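Old Cards, Lids and Corks: Small Things Worth Keeping in a Drawer
Updated 19 Feb 2024

I love a tip that costs nothing! Most of these came out of one big clear-out of the kitchen drawer last November, when I'd planned to bin the lot and ended up keeping half of it (the good half, I promise). Have a rummage through yours before you buy another gadget.

Plastic cards

Expired loyalty cards, old library cards, the key card you forgot to hand back at the hotel: they all make brilliant scrapers. Stiff enough to shift dried porridge from a worktop, gentle enough for most painted surfaces, though do try a hidden corner first. I use one for candle wax on the table, another for dough stuck to the pastry board, and a third lives by the bathroom sink for lifting toothpaste blobs. Wash it in soapy water and it's ready to go again.

Cut one into a comb shape with strong scissors and you can spread tile adhesive on a small repair. Snip off a corner and you've got a neat little tool for smoothing sealant round the bath. Cut up bank cards properly before you do anything with them, and go right through the chip. 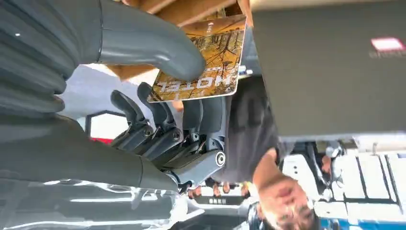
Jam jar lids

Screw a few to the underside of a shelf, two screws per lid so they don't spin, and twist the jars up into them. Marvellous for picture hooks, washers and all those mystery bits from flat-pack furniture! We did the whole shelf over the workbench this way and it freed up a drawer. Use short screws or they'll come through the top (ask me how I know).

Corks

Slice them into discs and glue them under plant pots, chopping boards, anything that skids or scratches. A whole cork also takes a row of needles very nicely. Real cork cuts best with a bread knife, and a minute over a steaming pan makes a crumbly one easier to manage.

Bread bag clips

Label them with a marker pen and pop one on each cable behind the telly. It took me ten minutes and I've never unplugged the wrong thing since. They also mark the end of a roll of sticky tape, so you can put your fingernails to better use.

Odd socks

Slip one over your hand, dampen it slightly and run it along the blinds. So quick! Thick woolly ones are best for skirting boards, and they go straight in the wash afterwards with the tea towels.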